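The Reverb I Bought Instead of Finishing the Song

10th July

I bought another reverb. I know. I have enough reverbs to put a different imaginary building around every note I have ever recorded, and most of those notes didn't deserve a building. But the Braltier Wisten went on sale while I was supposed to be fixing a bass line, and the bass line was not going well.

If you haven't run into it, the Wisten is a plug-in spring reverb. A spring reverb, in its natural state, is a metal box with coils in it that makes your guitar sound like it's being played inside a mattress. People loved this so much that they spent decades trying to invent something better, succeeded, and then went back to the mattress. I am one of those people. I had a real spring tank once, in an old practice amp, and when a truck went by outside it made a noise like a dropped drawer of forks. I sold that amp in December and I have missed it in every month since.

Installation took longer than the bass line would have. There's an account, then an authorizer, then a second thing that checks on the authorizer. I got a code by email that was supposed to last 5 minutes and reached me in six. The second code was fine. Then my recording software rescanned every plug-in I own, including a vocoder I would swear in court I had deleted.

Once it's open, though, I like it. There's a big knob in the middle called Tension, a smaller one called Drip, and a switch with no label that seems to do nothing until you have drums on, at which point it does quite a lot. I read the manual to find out what it was. The manual calls it "the rear switch." There is no front switch.

Tension is where I spent the evening. Down low you get a dark, floppy sort of wobble that makes a plain electric piano sound like it has been left in a garage. Up high it gets twangy and mean. Somewhere past two o'clock there's a spot where snare hits turn into a little splash with a tail on it, and I sat there hitting one pad over and over until the person downstairs turned their television up. Fair enough.

Drip is the wet, plinky thing that surf guitar players want. I don't play surf guitar. I turned it all the way up anyway and for ten minutes I did play surf guitar, badly, in my socks.

It comes with 13 presets, and I respect that. The last synth I bought came with 1000, and I have heard maybe thirty of them, all beginning with A. Thirteen you can get through before your coffee is gone. Four of these are great, one of them is called Laundromat and is the best thing in the package, and a few are clearly somebody's idea of a joke about the seventies. There's one that just makes everything quieter. I've used it twice.

Complaints, now. The window can't be resized, so on my monitor it's the size of a saltine, and the numbers under the knobs are printed in tan on slightly darker tan. The input meter is pretty but it moves as if it's thinking about something else. And there's no way to put the reverb before the drive stage, only after it, which is a strange decision when half the fun of a spring is smashing it into something. You can get around that by loading two copies, turning the drive off in the first one and the reverb off in the second. I did this. My computer did not enjoy it.

I compared it with the Aler I already had, which is the sensible one. The Aler sounds like a very nice room owned by someone who takes care of their floors. It's on nearly everything I've put out. Switching between the two on the same guitar part, the Aler won each time if I was listening for what a grown-up would choose, and the Wisten won each time if I had my eyes closed. I left the Wisten on. Then I turned it down a bit, like a coward.

For the hardware crowd, there is an actual box. It's called the Okoro, it has real springs, and the last one I saw listed was 950 dollars before shipping. I kept that tab open for a week. I'd like to say I closed it out of good sense, but the browser crashed. If anyone has had both side by side, please write and tell me they sound the same, even if you have to lie.

As for the song, it is still eight bars of electric piano and a bass line that walks confidently into the wrong chord. It now has a gorgeous tail on it. The wrong chord rings out for nearly four seconds and you can hear every bit of it. I've started to wonder if the chord is fine and the rest of the song is wrong, a thought I usually have right before I throw out a song.

Plan for the weekend: bounce the piano with Laundromat on it, so that I can't fiddle with it anymore. Redo the bass with fingers, no pick. Put new strings on the cheap guitar, which has had the same set on it since before I owned the vocoder. Absolutely no shopping. There's a tape echo by the same people and I have seen the picture of it and it has a green light.

I'll post the eight bars when there are sixteen. 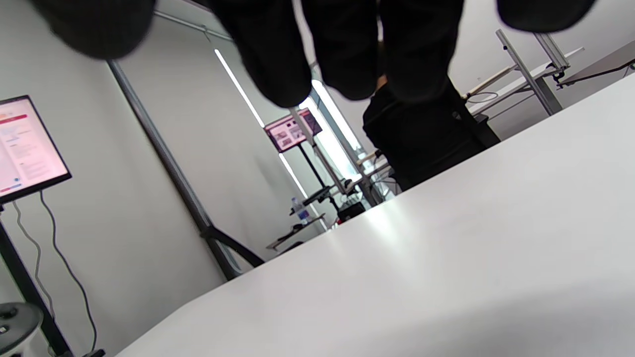
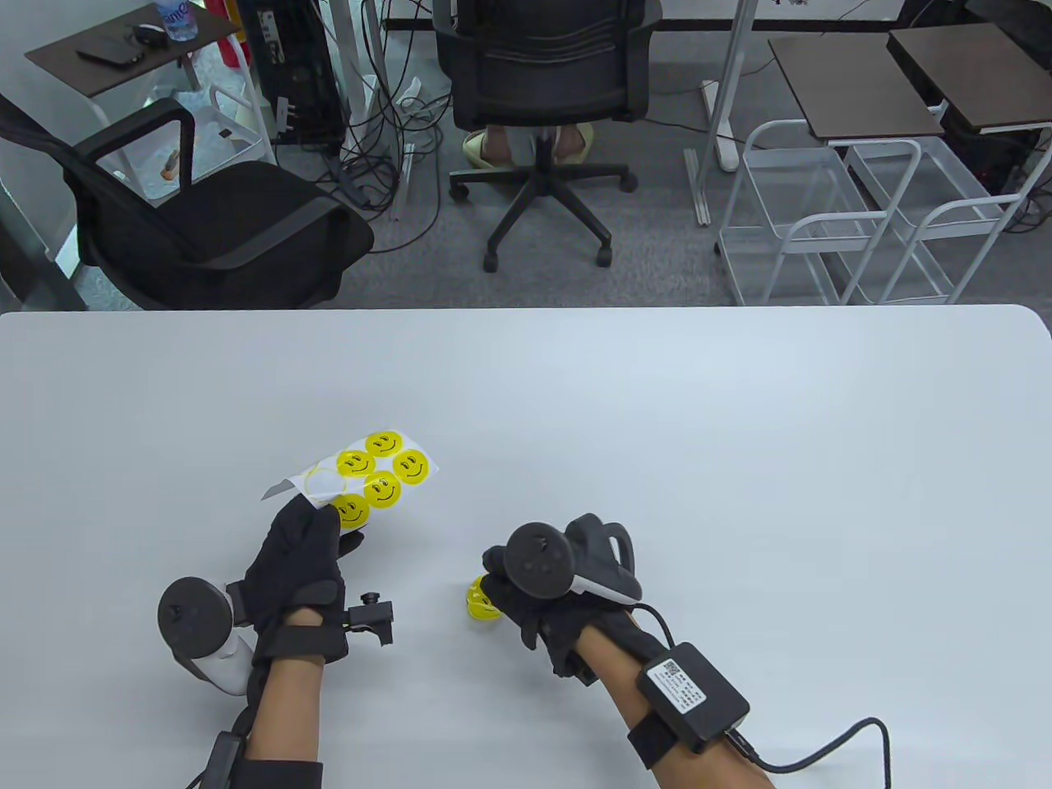
Black gloves and a white table, with smiley stickers in the second one.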